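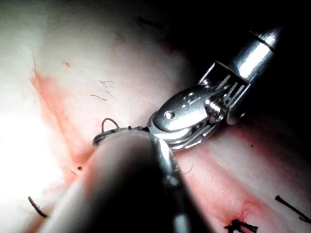
June 13, 2023. Second pass at the thread grasp-point labels for the Pramen handover policy. The model still loses the thread when both tips come together. In the frame on top of this entry the only thread it has to work with between the tools is the small loop standing up over the near tool's rim, and the near tool itself is badly out of focus. The loose strands on the tissue and the cluster at the bottom with the tied knot are all dark thread too, and the old segmentation head scored them the same as the loop. That is most of the error. The policy picks a grasp target on the tissue and the steel jaw goes after it.

Changed today:

Labels now have 2 classes, "active thread" and "other thread". Cut tails, fibers and finished knots all go in the second. If a labeler can't decide, the frame gets skipped.

Glare mask threshold lowered. The left third of a lot of frames is near white and the old mask kept too much of it. Fine gray fibers on the bright side still come and go depending on the threshold. Leaving that alone for now.

Blood streaks: no change. I expected false thread hits along the edges of the streaks and went looking for them, found very few. Shadow edges are worse.

Training set after the skips is 1671 frames. Trained on the Dresov box with the same schedule as last time, 200 epochs, batch size not touched. Loss flattened out early and I could have stopped it before lunch.

Ran the held-out clips through both heads afterward. The new one keeps the active thread through the handover in most clips. It dropped it in 7. Went through those by hand. They nearly all have the loop seen close to edge-on, so it turns into a short line and gets called a cut tail. The rest are motion blur and I don't think labels will fix them.

Tried feeding in the previous mask as an extra channel. Helped on the edge-on clips, but once it picks the wrong strand it stays on it. Turned it off again. Ranasinghe loss might do better here than plain cross entropy with so few active pixels, not tested.

Kinematics from the Truvden logger are still offset from the video. Don't use the tip positions to crop until that is sorted out. I cropped by hand for the held-out set, the crop file is in the same folder as the weights.

To do: relabel the edge-on clips, rerun with the shadow augmentation on, ask for more handovers with the near tool out of focus. Robot time is booked solid until July so it may have to be old recordings.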